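Wrist Views Help Kitchen Robot Get a Better Grip on Bowls

Picking up a bowl by its rim sounds easy until you ask a robot to do it. Go in a little too far to one side and the fingers land on the wall or miss the bowl completely. A team at the Travach lab has a fix that is refreshingly simple, and the early numbers are great news for anyone who works on household robots.

The method, named Khalaf, trains on two views together - one from a fixed camera that takes in the table, and one from a small camera at the wrist. As the gripper closes in, the software gives more and more weight to the wrist view. By the time one finger is inside the bowl and the other outside, the close-up is doing nearly all the work. 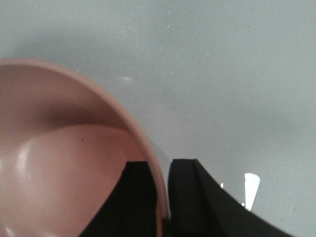
What the numbers show

The group trained its model on 1,740 recorded grasps and then ran 1,063 fresh trials with bowls, pans and lids. On rim grasps, the success rate reached 77 percent, a big step up from the lab's earlier model, which used the fixed camera alone and got fewer than half of them right.

"The moment I love is when the rim slides into the gap and the model makes one last tiny correction," said Raghda Haddad, who led the study. "We never wrote a rule for that. It learned it from the recordings!"

Co-author Efren Buenaventura said the wide view still matters a lot. It tells the robot which item to go for and which way to come in, and without it the arm tended to wander before it ever got near the table.

The test table is kept close to what people have at home: a pink bowl, a dark saucepan with a long handle, a glass lid. Shiny surfaces are part of the challenge, with ceiling lights reflecting off the tabletop and glare on the glass.
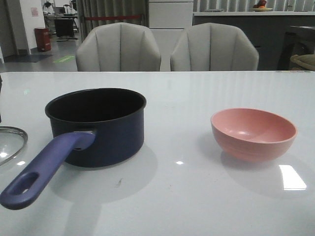
Next steps

Lids are still the weak spot, and Seo-ah Choo is now building a larger training set of 4,000 grasps with extra glass and steel items. The team plans to share its code and recordings in October, and a partner group at Clillesham will repeat the trials on a different arm.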